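브렐토프, 부품 분류 공정에 로봇팔 도입… 작업자는 검수·설정 업무로

산업용 부품 유통업체 브렐토프(Breltov)가 물류동의 부품 분류 공정에 로봇팔을 들이면서 현장 직원들의 업무가 크게 바뀌고 있다. 회사는 2023년 12월 분류 라인 일부를 자동화 작업으로 전환했다고 밝혔다.

브렐토프 물류동에서는 하루 3000개의 부품이 분류된다. 그동안은 직원들이 통에 섞여 들어온 부품을 손으로 꺼내 규격별로 나눴다. 허리를 숙여 통 안쪽까지 팔을 뻗는 동작이 반복돼 손목과 어깨 통증을 호소하는 직원이 많았다.

회사는 설비업체 부브게이트(Vuvgate)와 함께 본 라인에 앞서 시험 작업대를 꾸렸다. 시험에서는 실제 부품 대신 빨간색과 초록색 블록을 금속 통에 넣고 로봇팔이 집게로 집는 동작을 다듬는다. 벽이 비스듬한 통에서는 물체가 놓인 각도에 따라 집는 방향을 달리해야 하기 때문에 조정에 시간이 걸린다는 것이 현장의 설명이다.

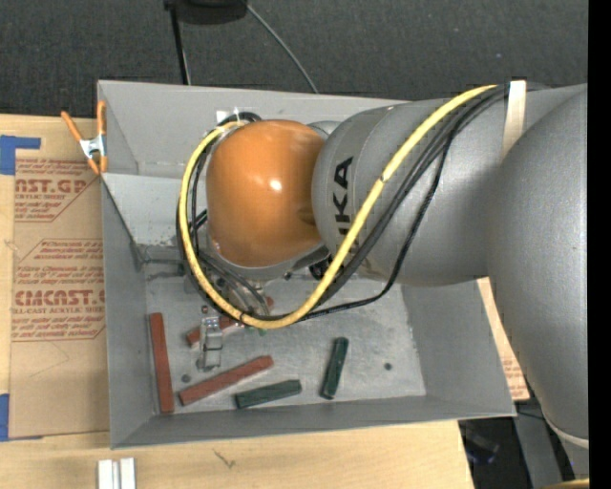 딘 홀리스(Dean Hollis)
산업부 기자

전환 대상이 된 분류 담당 직원은 73명이다. 회사는 이들 가운데 로봇 운용 교육을 신청한 직원에게 60시간 과정을 근무시간 안에 제공한다. 교육 내용은 비상정지와 재가동 절차, 집게 교체, 집기 실패 기록 작성 등이다. 과정을 마친 직원은 로봇이 집지 못한 부품을 처리하고 분류 결과를 검수하는 일을 맡는다.

현장 반응은 엇갈린다. 분류 라인에서 오래 일한 한 직원은 "퇴근할 때 어깨가 덜 아픈 건 분명하다"면서도 "화면을 보며 기다리는 시간이 길어져 아직은 손으로 하던 때가 더 편하다"고 말했다. 다른 직원은 로봇이 멈출 때마다 담당자를 불러야 하는 점이 불편하다며 교대조마다 조치 권한을 가진 사람을 늘려 달라고 요구했다.

임금 문제도 남아 있다. 노조는 검수와 설정이 기존 분류보다 책임이 무거운 일인 만큼 직무등급을 새로 정해야 한다는 입장이다. 회사 측은 인원 감축 계획은 없다고 밝혔으나 직무등급 조정에 대해서는 협의 중이라고만 답했다.

자동 분류 대상 품목은 현재 약 956종이다. 포장재가 얇거나 모양이 일정하지 않은 품목은 당분간 수작업으로 남는다. 노사는 내년 2월 교대 편성과 직무등급을 놓고 다시 협의할 예정이다.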